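Plengate halts handover work after gripper fingers fail to release

Plengate has suspended two-gripper handover work at its Brendasach site after a fault in the finger drive of its hand-held grippers. The company logged the fault on a Sunday shift in September, when a gripper kept its closing force on a part after the operator had let go of the trigger. The operator pulled the tool back to free the part and pinched a fingertip between the finger block and the table. No treatment beyond a cold pack was needed.

The grippers are used in pairs. One holds a part by its lower end while the other closes on the upper end, and the first is then meant to open. In the fault condition the first gripper stays shut, so both tools load the same part in opposite directions. Thin parts can bend or snap, and the release, when it does come, is sudden.

Plengate traced the cause to a return spring supplied by Kono. The spring is specified for 2,000 cycles between inspections. Service records showed that several grippers had gone past that figure because the cycle counter resets when the battery is changed, and the totals had not been carried over by hand. A worn spring lets the linkage settle slightly past center, where the motor can no longer back it out at normal current.

The site has 30 grippers in service. Inspection found 28 within tolerance. The other 2 had visible wear at the linkage joint and were taken out of use, including the one involved in the injury. Springs are being replaced in all of them regardless of condition.

Interim rules took effect with the next shift. Operators must test each gripper on a foam block before starting, keep the free hand clear of the finger blocks, and switch the tool off before freeing a stuck part. Single-gripper tasks continue. Handover tasks stay on hold until a firmware change stores the cycle count in the tool itself - the update is being written by Sibiya, which also maintains the trigger electronics.

Plengate said the existing force limit worked as designed and kept the closing force below the level set in its own risk assessment. The limit does not cover a jammed linkage, and a separate release lever is under review. No date has been given for a decision on the lever or for the return of handover work.

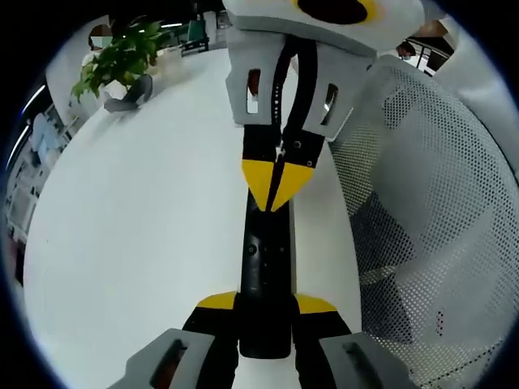

Špela Popescu: The counter reset should have been caught at acceptance. We had the same problem with a different tool, and a firmware update fixed the count but did nothing for the jam. I would want the release lever fitted before anyone goes back to handovers, and I would want it reachable with the hand that is already on the grip.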